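Mobile manipulation > Events and site visits
Thread: Resenitz open day, folding cell demo

flatseam
Went to the open day at Resenitz on Sunday. Most of the floor was palletizing and a pick wall, covered well enough in the other thread. I spent my time at the garment folding cell, which Skikus is running as a public demo for the first time. Notes for anyone considering it.

Single arm, two-finger parallel gripper, wrist camera plus one overhead. Shirts come off a short feed belt, get dropped on a flat gray work surface, and the arm flattens, folds and pushes the result onto an outfeed tray. Cotton tees only. Cillian Moynihan did the talking for Skikus and was reasonably open about what it can't do: no hoods, no buttons, nothing with a lining.

Cycle time by my watch was 107 seconds for a clean run. I logged 19 attempts between the first session and lunch. I don't have a good number for failures because the operator reset a few before they had clearly failed.

tarebeam
107 seconds is slow. A person on a folding board does a tee in well under ten. What is the case for it?

flatseam
They didn't make a throughput case. The pitch was unattended overnight running in a rental linen plant, where the shirts are a side stream that currently waits for the day shift. Whether that holds up depends on the intervention rate, and they wouldn't quote one.

Okonrad_B
If they won't quote one it is bad.

flatseam
Or they have a number from the lab and none from a plant. Moynihan said the unit at Sembiring goes in at the end of September. I'd ask again after that.

gritline
Was the gripper their own? The previous Skikus unit used a Potel jaw with rubber pads and it marked light fabric.

flatseam
Still a Potel jaw body, new fingertips. Small matte black pads with a squared profile and rounded tops. I asked about marking and was told the pad compound had changed. I looked over two finished shirts on the tray and saw no marks, but I wouldn't call that a test.

Okonrad_B
Any force sensing at the tips, or motor current only?

flatseam
Motor current. Slip is inferred from the wrist camera. Ineke Hendriks, who did the grasp work, said they tried tactile pads and dropped them over cable life at the wrist.

tarebeam
So the grasp is open loop once the fingers close.

flatseam
Closed on vision, at a low rate. She didn't give the rate.

gritline
I was there too, afternoon session. My impression was worse than yours. The flattening step was fine. Edge acquisition was where it stalled. It would come in at the hem, stop, back off, and come in again from a slightly different angle. On one shirt it did this long enough that people walked off to the coffee stand.

flatseam
Saw the same in the morning, less often. Did they change the lighting between sessions? In the morning the blinds on the window side were down.

gritline
Blinds were up after lunch. Could be that. It could also be that the afternoon shirts came straight out of a bag and the morning ones had been folded all day long by the same machine. Old creases help you.

Okonrad_B
This is my issue with every open day folding demo. Pre-creased shirts, one size, one color, and a background chosen for contrast. Call it a pick and place demo with a soft part.

flatseam
Partly agree. Size was fixed. Color was mixed, white through navy, and the navy ones took longer to flatten. I'd dispute that it reduces to pick and place. The part changes shape every time you touch it and the plan has to be redone from wherever the cloth ended up. The public could also throw a shirt onto the surface themselves, and several did.

tarebeam
How much training data behind it?

flatseam
2000 teleoperated folds, according to the poster. I asked if that counted failed ones and got "mostly no".

tarebeam
That is small enough that I'd expect it to be brittle on sleeves.

flatseam
It was. Sleeves were the main trouble I saw. They had the wrist feed up on a monitor and Hendriks let people take copies of stills, so I have one to post.
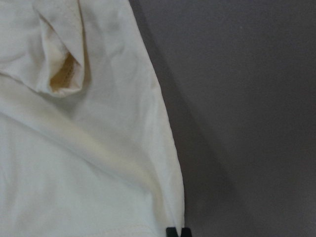 Edge acquisition on a limp hem is a problem of finding one layer and not two. The gripper has to get a finger under the cloth without pushing a ridge ahead of it, and the wrist camera is looking nearly along the finger, so depth is poor exactly where you need it. What the planner has to go on is mostly shading. Look at the shadow on the gray surface next to the cream shirt: it starts narrow near the top, gets wider going down, and is darkest right against the cloth. I read that as the lower part standing slightly proud of the table near the fingertips, which would make that corner the sensible place to go in. The sleeve is the other half of the problem. It lies folded over on the body with its opening showing, and that opening has a stitched hem too. If the detector is keyed on stitching and a dark interior, a sleeve opening is a decent decoy for the bottom of the shirt.

gritline
That matches what I saw. Twice it went for a sleeve opening in the afternoon and had to be reset.

Okonrad_B
I don't buy the shadow argument. Bring the blinds up and the shadow goes soft or moves. If that is your depth cue then you have built a cell that needs curtains. Put a cheap line laser on the wrist and be done.

flatseam
Hendriks was asked about a laser by someone else. Her answer was weight and eye safety on an unfenced cell. I think the second is solvable. And the shadow reading is mine, from looking at the still. I don't know what the network uses.

tarebeam
Cream on mid gray is also about the easiest boundary you can give it. I'd like the same view with a gray marl shirt.

flatseam
There were none in the bin. I asked.

Okonrad_B
Of course there weren't.

gritline
For what it's worth, the pick wall vendor across the aisle had the same light change at lunch and no visible effect, but that is rigid boxes with structured light, so not a fair comparison.

tarebeam
Is the cell going anywhere else this year, or is Sembiring next?

flatseam
Sembiring is all they mentioned. Moynihan said visits there would be by request through Skikus once it has been running for a while. I've put my name down and asked for the intervention log in the same email. No reply yet.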